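Budgeting for a first two-arm setup: what did you forget to buy?
Posted in Automation for Small Shops and Classrooms

plustodham_lab
I run a makerspace in Plustodham and we finally have money for a tabletop robot setup! Two small arms with grippers, a wrist camera on each, and a wheeled whiteboard so the classes can do pick, pass and put-away tasks with markers. The grant has to be spent by July. I've priced the arms and the computer, and what's left for everything else is 1100 dollars. That sounded like plenty until I started a list. What should be on it, and what can wait a year? I'd also love to hear if anyone has used the Skavbridge finger pads or if plain ones will do.

vademton_tinkerer
Oh, you're going to have a great time with this. We went through the same thing at our shop in Vademton, and the small stuff is where the money went. Our biggest extra was mounting and power: clamps, a heavier table, longer cables, a proper power strip and a stop button within reach of both sides. That came to 528 for us and I'd spend it again tomorrow. Arms that wobble on a light table will eat whole afternoons.

Next I'd put money into spare finger pads. The Skavbridge ones are nice – soft, a bit grippy, easy to swap – and we paid 88 for a set. Plain ones do fine on thick markers, so buy one good set for the arm that does the careful work and leave the other arm on plain pads for now.

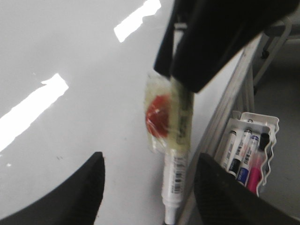 Passing something from one gripper to the other is where you find out what your pads are worth, so plan your test objects early. Straight marker barrels are the easy case. Get a mix of widths, and make a few lopsided ones too (tape something small to the side of a marker and the whole grasp changes). It costs next to nothing and the students love inventing them.

Two more lines for your list. Put aside 120 for lighting, or at least for a couple of lamps you can move. A shiny board under ceiling lights throws glare right into a wrist camera, and it's much cheaper to fix with lamps than with a better camera. And get a tray that fastens to the board so the markers start in the same place every time.

What can wait: a second computer, fancy cable covers, a third camera.

chidiac_fan
get the Chidiac table clamps, they hold great. also buy more markers than you think, ours all dried out with the caps off lol

plustodham_lab
This is so helpful, thank you both! The lamps weren't on my list at all and neither was the stop button. One follow-up – did you buy the spare pads with the arms or later on? I'm wondering if I should fold them into the same order and save on shipping.

vademton_tinkerer
Later, and I wish we'd done it together. Shipping on one tiny box was silly. Ask for a spare camera cable in the same order, and check the length with the arm stretched all the way out before you settle on one. Ours was fine folded up and too short for the far corner of the board!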